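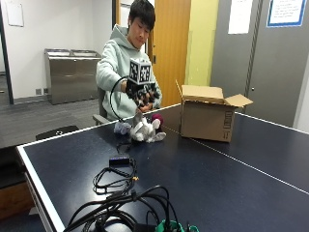
Soft toys on the table, with an open cardboard box alongside.

Packing Soft Toys for Storage or Donation

Residents of Pronville who intend to store soft toys, or to hand them in at the Scanlon Street collection point, are asked to prepare them as set out on this page. The guidance was compiled by Yen-ting Ng of the Household Advice Office and applies to plush animals, fabric dolls and padded play cushions.

Choosing a work surface

A large, flat table at a comfortable sitting height is best. A dining table or a table-tennis table will serve equally well. Place the box to one side with its flaps up and keep the toys directly in front of you. Cables and power adapters should be kept out of the box.

Checking each toy

Examine seams, eyes, noses and ribbons by hand. Pull gently on every sewn part. A toy with an open seam should be mended before it is packed, using a doubled thread in a matching color. Loose plastic eyes must be removed and may be replaced with embroidery. Toys that contain a battery box should have the batteries taken out and the cover refitted.

Cleaning

Follow the sewn-in label where there is one. Most small plush toys may be washed in a zipped mesh bag on a cool, gentle cycle. Toys with a music unit are to be wiped with a damp cloth and mild soap only. Drying must be complete, and thick toys often need a second day on the rack. A toy that still feels cool at the center should not be packed.

Packing

Use a clean, dry cardboard box that has not held food. Line the base with plain paper. Newspaper is unsuitable, as the ink may mark pale fabric. Large toys go in first, lying on their sides, and smaller pieces fill the gaps. Do not press the contents down in order to close the flaps. Long-pile toys that have been flattened for a season seldom recover fully, although brushing with a soft baby brush will help.

White and pastel toys should be separated from dark red or navy ones by a sheet of paper.

Labeling and storage

Write the contents and the month on one side of the box, where it can be read when boxes are stacked. Stacks should be no more than 4 boxes high and should stand clear of outside walls. Open stored boxes every 8 months to check for moths and damp.

Boxes for donation are received by Tsz-kin Tsai in Room 101 until 4 p.m. Mended toys are accepted. Toys without stuffing are not.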